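Filed under: Workshop > Robot arms & grippers
Print | E-mail

Kumudini Herath
KUKA in our shared shop, picking blocks out of a metal bin. Fine mid floor, faults when a block is up by the far edge. Bin is clamped down.
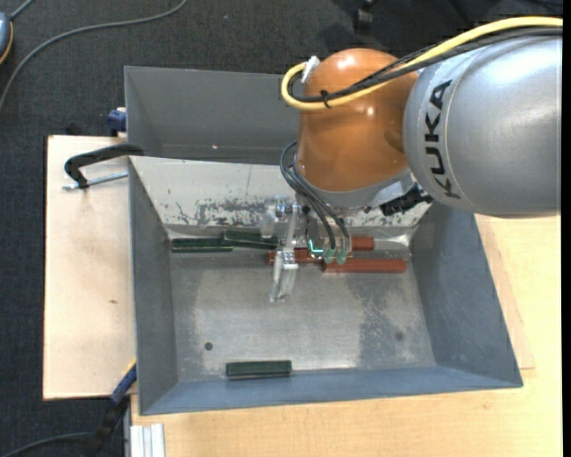 Tried 20 mm more clearance, no diffrence. Ideas?

Trestel
Approach angle. Tilt the wrist 16 degrees away from the wall, then go in slow. Re-teach the bin corners frist.

Zeltham
same here, gave up after 46 tries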